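Tralerach Facilities Service Desk
Ticket 3858
Subject: Repeated loss of network at second-floor desks, Dralcombe building
Category: Network / Wired access
Priority: Medium
Status: Resolved, awaiting requester confirmation
Requester: Todor Georgiev, Records Office
Assigned to: Volkan Bozkurt, Site Support
Opened: 8 January 2019

Description of the problem

The requester reports that wired workstations on the east side of the second floor lose their network connection several times each morning. Each loss lasts between one and three minutes. During this time the records database closes without saving and shared printers are listed as offline. Wireless devices in the same area are not affected. The requester states that the problem was first noticed after the holiday closure and that staff have begun saving their work to local drives, contrary to the retention policy.

Entry 1, V. Bozkurt
Ticket accepted. Requester was asked to provide the wall jack numbers of the affected desks and the times of the last three losses. Staff were reminded that records may not be kept on local drives. Any files saved there should be moved to the Riviere share before the end of the day.

Entry 2, T. Georgiev
Jack numbers supplied by phone. Losses today were at 8:42, 9:15 and 9:50. The desks nearest the stairwell appear to be unaffected. Please note that the quarterly filing is due in February and the office cannot work from paper in the meantime.

Entry 3, V. Bozkurt
All affected jacks are served by the same access switch in closet 2E. The desks by the stairwell are served by closet 2W. The switch log shows 263 restarts of the uplink port since the last time the log was cleared. No restart of the switch itself is recorded, and power to the closet is therefore not considered the cause.

Entry 4, V. Bozkurt
Uplink patch cable replaced. Port moved from position 24 to position 23. Uplink remained stable for 18 minutes and then dropped again. Error counter on the new port stood at 1,851 at the time of the drop. Original cable tested and found good. It has been returned to stock.

Entry 5, V. Bozkurt
Case raised with Vevmont, who hold the maintenance contract for the core equipment. Vevmont requested the configuration files from both ends of the link. Files sent. Their engineer found that the core switch had been set to negotiate speed automatically, while the access switch in 2E was fixed at a set speed. The setting at the core end was changed during the holiday maintenance work. The change record lists closet 2W only.

Entry 6, V. Bozkurt
Both ends set to automatic negotiation. Error counters cleared. No drops recorded in the following four hours. Monitoring to continue through the next two mornings, as the losses were most frequent before 10:00.

Entry 7, T. Georgiev
No losses this morning. One member of staff reports that the printer by the window still shows as offline. All others are working.

Entry 8, V. Bozkurt
The printer had been assigned a new address during one of the earlier losses. Address reservation restored and print queue restarted. Test page printed correctly. This is treated as part of the same fault and no separate ticket will be opened.

Entry 9, V. Bozkurt
Second morning of monitoring complete. Error counter remains at zero on both ports. Desk power and cabling guidance has been reissued to the Records Office with this ticket. Power strips placed on a tabletop should have their cables routed so that they do not cross the working area, and network cables should not be tied to power cables.

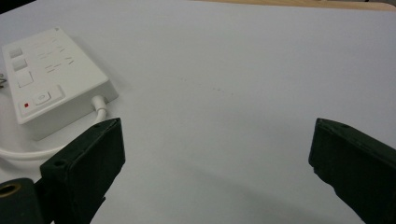 Resolution

Cause: mismatch of speed settings between the core switch and the access switch in closet 2E, following a change made during holiday maintenance.
Action taken: settings corrected at both ends, printer address reservation restored, change record amended to include closet 2E.
Hardware replaced: one patch cable.

Follow-up

1. Vevmont to confirm in writing that no other closets in the Dralcombe building were affected by the same change.
2. Records Office to confirm that all locally saved files have been moved to the Riviere share.
3. Site Support to add uplink error alerts for closets 2E and 2W.

The ticket will close automatically after five working days if no reply is received from the requester. To reopen it after that date, quote the ticket number in any message to the Service Desk.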